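From: Gebremedhin Assefa
To: packing-automation list
Date: August 18, 2019
Subject: Re: Rinddale can cell, staffing after May

Bundine site wrote:
> Does the two-handed cell remove the sorter post on line 3, or
> does it only move the work to somebody else?

It moves it, mostly. Since May the sorters at Rinddale load trays and clear faults, and the hands do the gripping. Of the 14 people on the line, 11 have signed off on the fault procedure. The other three stay on manual packing until they have had the Margaritis course.

Grip force is set per can type. Tape on the can wall changes the friction, so taped cans get their own setting — see sheet 334.

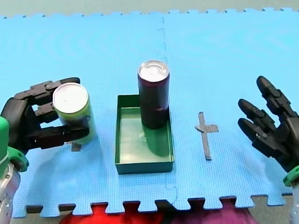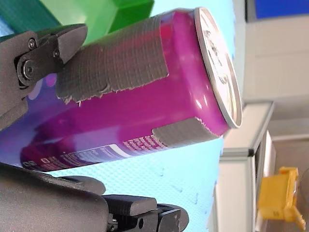
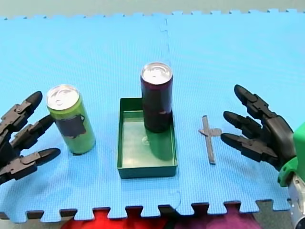
Londent has replied separately that the grade is their main worry: fault clearing is skilled work, and their people are still paid as packers while they do it. They want the job description rewritten before a second cell goes in.

I agree with that. I would add that clearing a fault means standing, and the old post was seated. Two sorters have asked for a stool at the tray side. The guard drawing has no room for one at present, so I have sent it back.

Gebremedhin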